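The catch-all tray

A catch-all tray (my gran said "glory tray", and in my house it's still that) is a shallow, open tray for the small things that have ended up on a table and belong to no particular drawer. It isn't a drawer organiser, which has compartments, and it isn't a basket, which is deep enough to lose a sock in. The whole point is the low side: you can see everything, so you feel a bit guilty about it, so you sort it out. That's the theory, anyway!

I started this article in May after finding there wasn't one, and I've added to it whenever I've had a table to clear.

Use

Most people I know do it in the same order. Bowls and cups stay where they are to begin with (they're easy, they go back to the kitchen in one trip) and the bits and bobs go into the tray first. A green tray with sloping sides is my favourite sort, as you can slide things up and over the edge without lifting it.

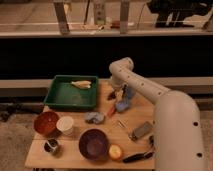 Cloths are where people fall out. I never put a cloth in with the rest – it hides whatever's under it, and you find your good scissors a fortnight later. Others swear by lining the bottom with one to stop the rattling, and I admit the rattling is a nuisance if you've got stairs.

Food, real or pretend, is the other sticking point. Play food goes in happily. Real fruit should go in a bowl, and I'd have thought everyone agreed on that until I opened this page up for comments.
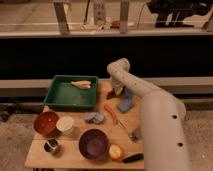 Rocío Riquelme disagrees about the fruit and keeps her lemons in the tray on purpose, on the grounds that a tray with something fresh in it gets emptied far sooner than one full of string and pen lids. She'd also like it noted that bowls are where fruit goes to be forgotten. I've noted it. I still use a bowl.

Size and materials

Plastic is the commonest and wipes down nicely. Wood looks lovely and marks if you so much as glance at it with a mug. Mine is an Isaksson, 298 mm on the long side, and it fits the shelf by the back door with room for my fingers (I measured the shelf after buying it, so that was pure luck). Howard Sowerby has 4 of them stacked in his hall, all full, and I'd say that's storage by then and a different article.
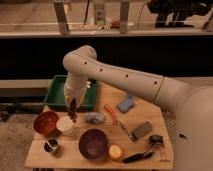
Reading time: 4 minutes

Emptying

Bowls nest, biggest at the bottom, and cups go separately if you're fond of the handles. After that, tip the tray out on a clear bit of table and work through it. I give each thing one chance: if I can't say where it lives, it goes back in, and if it comes round again next time it's off to the charity shop or the bin. Pens get tried on the back of an envelope first.

See also: Drawer organiser; Key bowl; Sideboard

Last edited July 2021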